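ミニトマトは浅い箱に入れて机に出しておく

うちでは夏から秋にかけて、ミニトマトを冷蔵庫に入れない。浅い箱に一段だけ並べて、窓のそばの食卓に置いている。入りきらないものはテーブルクロスの上にそのまま転がしておく。家に来た人にはだいたい「しまわないの」と聞かれる。しまわないほうがいいと思っているので、その理由を少し長めに書いておく。

先に断っておくと、私は農家でも料理人でもない。庭の端に畝を二本持っていて、苗を買ってきて植えているだけだ。今年植えたのは赤、黄、それから熟すと茶色っぽくなるものの三種類で、茶色の種はSkjelbredという通販の苗屋から買った。赤は近所のホームセンターの安い苗である。結果から言えば、味は安い苗のほうが好みだった。これは本題と関係がない。

ミニトマトをもらったり買ったりすると、たいていの人は袋かパックのまま冷蔵庫の野菜室に入れる。私も長いことそうしていた。母もそうしていたし、冷蔵庫に入れておけばとりあえず片付いたことになる。台所の上が空いて、仕事がひとつ終わった気がする。

しかし野菜室に入ったミニトマトは、あまり食べられない。少なくともうちではそうだった。最初の日に何個か食べ、次に思い出すのは別の野菜を出すときで、そのころには袋の底のほうで一つつぶれている。つぶれた汁が隣につき、隣も皮がふやける。上のほうはまだきれいなので気づくのが遅れる。気づいたときに全部出して洗い、だめなものを捨て、残りをまた袋に戻す。この「また袋に戻す」が、今思うといちばん無駄な作業だった。

一昨年の夏に、冷蔵庫を買い替える都合で二日ほど中身を全部外に出していたことがある。肉や牛乳はクーラーボックスに入れたが、トマトまでは入りきらなかったので、菓子の入っていた浅い箱にあけて食卓に置いた。そうしたら、その二日でほとんどなくなった。夫が通るたびに一つ取り、子どもも学校から帰って手も洗わずに取ろうとして叱られ、私も湯が沸くのを待つ間に食べた。新しい冷蔵庫が来たときには、入れるトマトがなかった。

それ以来、箱に出しておくことにしている。

味のことを言えば、冷えたトマトは味がよくわからない。甘いか酸っぱいかが、口の中で温まってからやっとわかる。真夏の昼に冷たいのがほしい気持ちはわかるし、そういうときは食べる分だけ氷水に入れればいい。常温のトマトは匂いがする。へたのところに青い匂いがあって、私はあれが好きだ。嫌いだという人もいるので、ここは好みの話である。

保存の専門的なことは私にはわからない。よく熟したものは冷蔵庫のほうが長くもつだろうし、真夏の締め切った部屋に出しておけば傷むのも早いだろう。うちの食卓は北東の窓のそばで、日が入るのは午前中だけだ。昼前には箱の半分が陰になり、午後は全体が陰になる。それでも八月の暑い盛りには、箱を流しの横の暗いところへ移す。一日中日の当たる部屋の人に同じことを勧めるつもりはない。

箱は浅いほうがいい。これはかなり強く思っている。

深いボウルに盛ると見た目は立派で、雑誌の台所のようになる。だが下のものが見えない。ボウルの下のほうで起きていることは、袋の底で起きていることと同じである。上から食べて上から足していくから、下の何個かはずっと下にいる。ガラスのボウルなら見えるだろうと思って試したが、ガラス越しに見える面はいつも同じ面で、反対側が割れているのはわからなかった。

浅い箱で一段だけにすると、全部が見える。手で軽く揺すれば転がって裏も見える。割れたもの、柔らかくなったものはその場で取れる。点検のために時間をとる必要がなく、食べるついでに済む。

材質は紙がいいと思う。陶器の平皿も使ってみたが、汁が出たときに広がって、ほかの実の下まで行く。紙の箱だと汁を吸って染みになる。染みは汚いと言われればそのとおりで、何回か使えばそれなりに染みだらけになる。そうなったら捨てて次の箱にする。箱はいくらでも家に来る。うちに来る箱で具合がいいのは、内側の白いものだ。白いと茶色い実が見やすい。

洗わないで置くのも大事だと思っている。洗ってから箱に並べると、へたのまわりに水が残って、そこから傷む。うちでは庭から持ってきたものは土だけ払ってそのまま箱に入れ、食べる直前に一つずつ、あるいは一握り洗う。子どもには、流しが目の前にあるのだから洗えと毎日言っている。毎日言っているということは、毎日洗わずに食べているわけだが。

へたをどうするかについては、意見が分かれる。取ったほうが傷まないという人と、つけておいたほうがもつという人がいて、両方とも自信をもって言う。私は両方やってみて、違いがわからなかった。今は、取れたものは取れたまま、ついているものはつけたままにしている。へたが乾いて葉先が丸まってくると、だいぶ前に採ったものだとわかるので、日付の代わりにはなる。

ここまで書いたことを、職場の昼休みに話したら、反対された。反対したのは北欧から来ているUlla Bråtenさんで、彼女は物を出しておくこと自体が嫌いだという。机の上には何もないのがよく、食べ物は食べるときに出して、終わったらしまう。食卓に果物かごを置く習慣も理解できないと言っていた。実家もそうだったのかと聞くと、実家には果物もトマトもジャムの瓶も全部出ていて、それが嫌だったのだそうだ。

この言い分には、なるほどと思うところもある。箱を出しておくということは、食卓の一部をいつも箱に使われるということだ。うちの食卓は四人がけで、箱を置くと一人分が狭くなる。宿題を広げるときは箱をずらし、夕飯のときもずらす。布を洗うときは箱を持って置き場所を探す。掃除の面倒を言えば、しまっておくほうが楽に決まっている。

それでも私は、食べ物に関しては、出ていることの不便よりも見えないことの不便のほうが大きいと考えている。見えないものは食べ忘れる。食べ忘れたものは捨てることになり、捨てるときには必ず嫌な気分になる。一人分狭い食卓で夕飯を食べることは、慣れれば何でもない。

Ullaさんには、捨てるときに嫌な気分にならないのかと聞いた。捨てるほど買わないという返事だった。これには言い返せなかった。彼女は一人暮らしで、トマトは食べる分だけ買う。うちは庭で勝手に採れてしまう。条件が違う人どうしで言い合っていたことになる。

庭で採れる量の話をすると、多い日には一度に476グラムあった。台所のはかりに載せたらそう出た。スーパーのパックならいくつ分かという計算はしたことがないが、四人家族がサラダに入れるだけでは一日で終わらない。しかも翌日も翌々日も採れる。こういう家では、しまい方の工夫よりも、減らし方の工夫が要る。出しておけば減る。私の主張はほとんどこれだけである。

値段のことも書いておく。トマトの保存に金をかける必要はないと思う。秋の初めに、台所用品の店でSkesonentという木製の野菜トレーを見た。仕切りがついて底に溝があり、脚がついて重ねられるようになっていた。値札は2,172円で、きれいなものだったから少し迷った。買わなかったのは、仕切りが邪魔だと思ったからだ。仕切ると、そこに何を入れるか決めなければならない。赤はここ、黄色はここと決めると、赤が多い日に赤があふれる。あふれた赤を黄色のところに入れると、今度はそれが気になる。

色で分けるのは、うちでは一度やってやめた。子どもが面白がって始めたことで、その日はきれいだった。翌日には混ざっていた。

分けるのをやめて困ったことがひとつだけある。熟したかどうかが色でわからない。赤い種類は赤くなれば食べごろで、迷うことがない。黄色はわりとわかる。難しいのは茶色いもので、緑がかった茶色と赤みの茶色のあいだのどこで食べればいいのか、今年の夏じゅうよくわからなかった。結局、指で軽く押して判断している。硬ければ箱に戻し、少しへこむようなら食べる。戻したものは翌日また押す。何度も押されるトマトには気の毒だが、この確認も、箱が机に出ていないとできない。野菜室を開けて、袋を出して、一つずつ押して戻す人はいないだろう。私はしなかった。

苗屋の説明書には「肩の緑が消えたら収穫」と書いてあった。うちの茶色は、肩の緑が消えないまま柔らかくなるものがあり、割ってみると中は赤くて、食べたら甘かった。説明書どおりに待っていたら割れていたと思う。種のせいか、うちの土のせいかは知らない。

みかんと一緒に置いていいのか、という質問も受けたことがある。十月に入ると早生の小さいみかんが出てきて、これも机に出しておく。りんごと一緒に置くと熟すのが早まるという話はよく聞くので、りんごは別の部屋に置いている。みかんは特に問題を感じたことがない。困るのは、大きさと色が似ていて、テーブルの上でときどき見間違えることくらいだ。黄色いミニトマトだと思って手を伸ばしたら、すぐ後ろの小さいみかんだったことがある。どちらも食べられるので構わない。

布のことも少し書く。トマトを机に出すなら、下に布かビニールのクロスを敷いたほうがいい。転がるからである。裸の天板の上だと、丸いものは思ったより遠くまで行く。うちの机は古くて少し傾いているので、放っておくと窓側に寄っていく。クロスがあると途中で止まる。柄はうるさいほうがいいというのが私の意見だ。うちのはピンクと赤と白の格子で、いちごと肉球の柄が入っている。買ったときは派手すぎたと思ったが、汁が一滴落ちたくらいでは目立たない。無地の生成りのクロスも持っていて、そちらは客が来るときだけ使う。無地の日はトマトも出さない。出せば必ず染みになる。

派手な柄の欠点は、赤いミニトマトが一つ転がっていても見落とすことだ。いちごの柄と同じくらいの大きさの赤いものが、いちごの柄の近くにあると、しばらく柄だと思っている。朝、新聞を置いて下でつぶしたことが二度ある。新聞を置く前に手で一度払えば済むのに、まだ習慣になっていない。 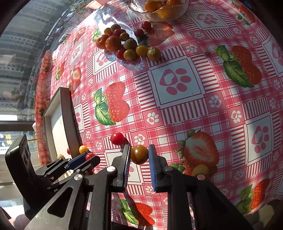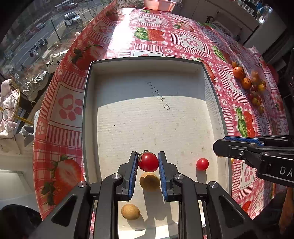 採った順に食べるべきかどうかについても、私の考えははっきりしている。順番はつけなくていい。店では先に入ったものから出すのが当たり前だろうが、家の箱は店の棚と違う。柔らかいものから食べれば、自然に古いものから減っていく。硬いのが好きな人は硬いのを取ればいい。うちでは夫が硬いのを取り、私が柔らかいのを取るので、あまり取り合いにならない。子どもは赤いのしか食べない。茶色いものは腐って見えるらしい。

この「腐って見える」というのは、子どもに限らない。近所に茶色いのを16個袋に入れて持っていったら、後日、あれはもう傷んでいたのかと遠慮がちに聞かれた。そういう種類だと説明したら、煮込みに使ってしまったと言っていた。渡すときに一言言えばよかった。今は茶色だけでは渡さず、必ず赤を混ぜている。混ざっていると、そういう色の種類なのだと思ってもらえるようだ。

逆に、傷んでいるのに傷んで見えないのが黄色である。黄色は皮の色がもともと淡いので、しなびてもあまり変わらない。表面に点々が出てきたり、つやがなくなったりしたら、早めに食べるか火を通す。つやは、日の入る時間に見るとよくわかる。新しい実は光が一点に集まって強く光り、古い実はぼんやりする。私は朝にコーヒーを飲みながら箱を見て、光り方の鈍いものを夕飯用に皿に移しておく。

火を通す場合は、特に変わったことはしない。油とにんにくで皮がはじけるまで炒めて、塩をして終わりだ。水曜はうちで一番夕飯が遅くなる曜日なので、たいていこれを麺にのせる。皮が気になる人は取ればいいが、私は取らない。ミニトマトの皮を一つずつ湯むきするというのは、よほど時間のある人のすることだと思う。一度だけ、客のためにやったことがある。客は気づかなかった。

冷凍についても聞かれる。袋に入れてそのまま凍らせれば使えるし、実際に便利なのだが、私は十月の終わりまでは凍らせないことにしている。凍らせると、袋に入れて冷蔵庫にしまったときと同じ安心が来るからだ。片付いた気になって、次の日に採れたものも凍らせ、その次も凍らせる。去年はそれで冷凍室の引き出しひとつがトマトで埋まり、春になっても残っていた。新しい苗を植えながら前の年のトマトを煮ているのは、あまり気分のいいものではない。

だから順番としては、まず机に出す。出しておいて減らないようなら人にやる。それでも減らなければ火を通す。霜が降りる前に最後に全部採ったときだけ、凍らせる。青いまま採ったものは箱に入れて、色がつくのを待つ。待っても色がつかないものが毎年いくらかあり、これは酢漬けにしている。うまくできた年と、硬くて食べられなかった年がある。

Ullaさんにはその後、赤と黄色と茶色を混ぜて一袋渡した。しまったかと聞いたら、しまったと言う。その日のうちに食べたかと聞いたら、三日かかったと言う。三日で食べ終わる人なら、しまっても出しても大して変わらない。味はどうだったかと聞くと、茶色いのがよかったそうで、種の名前を教えてくれと言われた。苗屋の名前は教えたが、品種名の札は雨で読めなくなっていて、来年の注文までに調べておくと答えた。

来年は茶色を一本減らして、黄色を一本増やすつもりでいる。箱は今のものの底がだいぶ染みてきたので、次に荷物が届いたら替える。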